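Search this site
Search for: Go

Drying washing indoors without a tumble dryer

Posted by Diarmuid Dunne
Shares 72

Wet washing holds more water than most people expect, and all of it ends up in the air of the room. Drying indoors is a matter of getting the water out of the cloth at a steady rate and then out of the building. If either step is slow, the clothes smell and the walls get damp. The method below is the one I use in a flat with no outdoor space.

What you need

A freestanding drying rack, a washing machine with an adjustable spin speed, a humidity meter and either a window that opens or a dehumidifier. A small desk fan is useful but optional. The meter can be a cheap one. Mine is a Plirneo and it reads 3 points high, so I subtract that every time. Check yours against a second meter if you can borrow one.

Step 1. Spin twice

Run the normal wash, then a separate spin at the highest speed the care labels allow. Water removed in the drum costs very little. Leave wool, silk and anything with a delicate label out of the second spin. If the machine is full, take out a third of the load and spin it in two parts, as a packed drum goes out of balance and slows itself down.

Step 2. Shake and sort

Take each item out and shake it hard by the hem. Sort into thin (shirts, pillowcases, underwear) and thick (jeans, towels, hooded tops). Thick items go on the outer bars, where air reaches both faces. Thin items can go in the middle. Turn jeans inside out so that the pockets are exposed.

Step 3. Place the rack

Stand it away from the wall with a hand's width or more of clearance on every side. A corner is the worst position. The middle of the room is the best, and the inconvenience only lasts a day. Check that the feet are all on the same surface, as a rack with two feet on a rug and two on bare floor will lean once it is loaded.
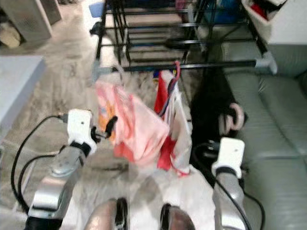 Load from the centre outwards and keep the two sides matched for weight. Leave one empty bar between thick items. Shirts dry faster on hangers hooked over the end of a bar than folded across it, and they need less ironing. Socks should hang from the toe.

Step 4. Control the air

With a window: open it a few centimetres and shut the door to the rest of the home. This works well in January, when outside air is cold and holds little water. It works badly on a warm, wet day, and on those days the window should stay shut.

With a dehumidifier: shut the window and the door. Set the target to the lowest figure the unit offers and point the outlet at the rack. Empty the tank before you start. A full tank stops the machine, and the load will then sit wet overnight.

A fan on its own moves water from the cloth to the room and no further. Use it with one of the two methods above.

Step 5. Turn and check

After 9 hours, turn the thick items over and move anything dry off the rack. Feel the waistbands, collars and seams - these dry last. If the meter still shows a high reading with the window open, the load was too large. Split the next one.

Faults

Sour smell: the load dried too slowly. Wash it again; airing will not remove the smell.
Stiff towels: no movement of air. Shake them halfway through.
Water on the window panes: extraction is too low for the size of the load.
Crease across the middle of shirts: use hangers.
Rust marks: the coating on the bars has worn through. Wrap the spot with tape or replace the rack.

3 comments

Tshepo Jacobs
Does the second spin wear out the elastic in leggings?

Diarmuid Dunne
I have not seen it do so. Lower the speed if the label asks for it.

Mohandas Sundaram
The empty bar between towels made the difference for me. I had been filling every one.

Leave a comment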